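Palomino Simulation Course
Unit 5: Observations, Frames, and the Control Loop
Course handout, Ukville campus

1. Purpose of this unit

By the end of this unit, students should be able to read the observation record produced by the simulator, express a target in the correct coordinate frame, and send arm commands at a fixed rate. The unit assumes that Units 1 through 4 have been completed and that the Mokent workspace is installed on the student's account.

2. The observation record

Each step of the simulator returns one record. It holds the joint positions of both arms, the opening of each gripper, the base pose, and the camera views. All entries carry the same simulation time. Students must read the time from the record and must not substitute the clock of the lab machine, as the two will drift apart whenever rendering is slow.

Camera views are stored as plain arrays. Body and wrist views are listed under separate keys. A wrist view moves with its arm, so a point found in it is useful only when paired with the joint positions from the same record. Pairing a view with the joint positions of the next record is the most common error in submitted work.

3. Coordinate frames

Four frames are used in this course: world, base, camera, and gripper. A target found in a camera view is first written in the camera frame, then moved to the base frame, and only then passed to the planner. The planner (Emach) accepts targets in the base frame alone. It does not check which frame a target came from.

The horizon in a view need not be level. Perception code that assumes a level floor, or that looks for doors by searching for upright edges, will fail on tilted views. The camera rotation given in the record must be applied before any such rule is used.

4. The control loop

The loop runs at 12 steps per second. At each step the program reads the record, updates the target, requests a short plan, and sends one command. An episode ends after 400 steps or when the task check returns true. If the planner returns no plan, the program must hold the last joint positions and try again on the next step. It must not send an empty command.

Gripper commands are separate from arm commands. The opening is a number between 0 (closed) and 1 (open). Students should log the commanded value and the measured value side by side; the difference between them will be needed in Unit 6.

5. Lab exercise

Load episode 51 and replay it with the supplied script. For three records of your choice, write the gripper position in the base frame and in the world frame. Then repeat the work with the camera rotation left out and report the error. Code is to be submitted through the course page, with a written report no longer than two pages.

Views rendered in the simulator:
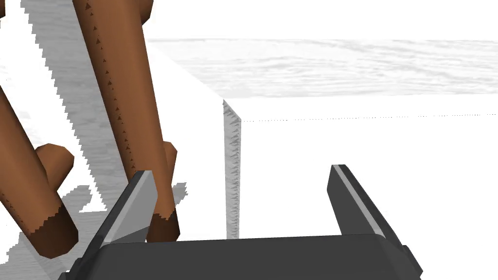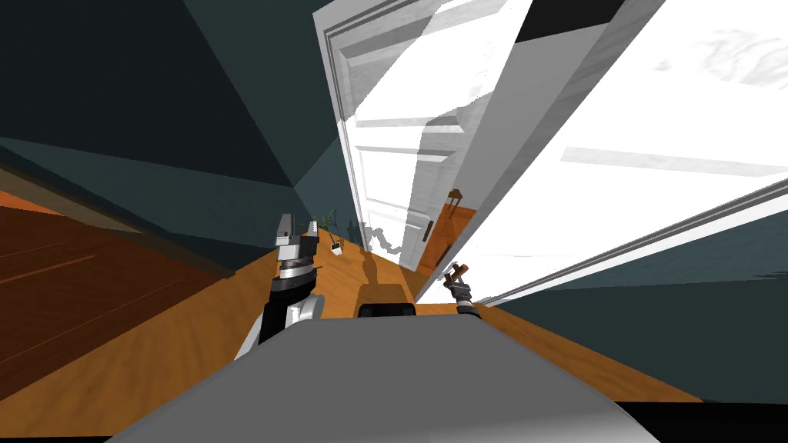
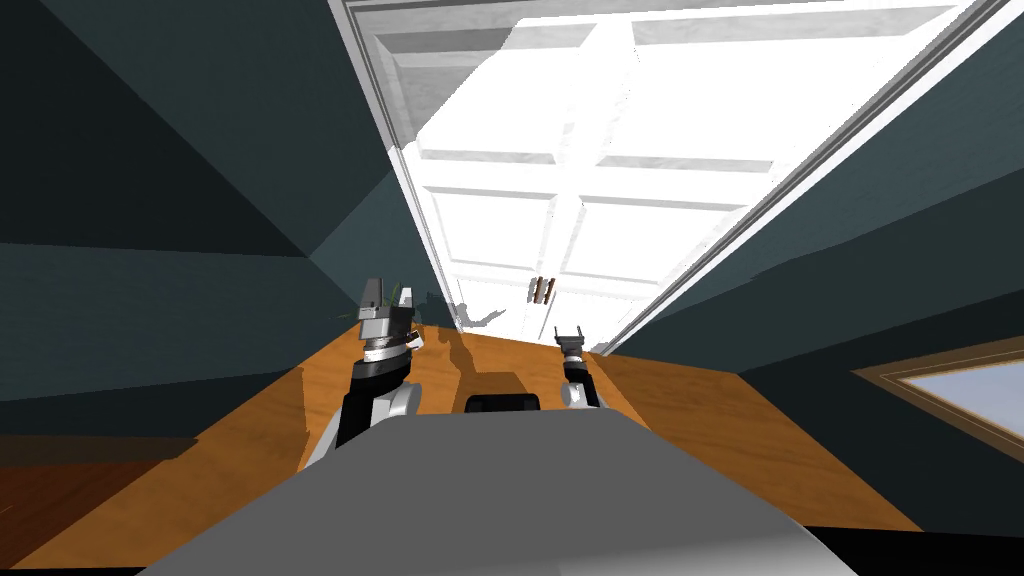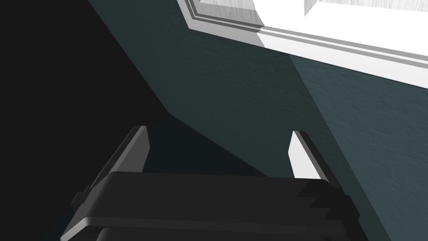

A student in the previous section asked whether the planner could be given the world frame directly, given that the base pose is already in every record. The same student wrote that doing so had removed one conversion from the program and that the results had looked correct until record 218, where the base began to turn. The conversion to the base frame therefore remains a requirement for this exercise, and reports that omit it will be returned for correction.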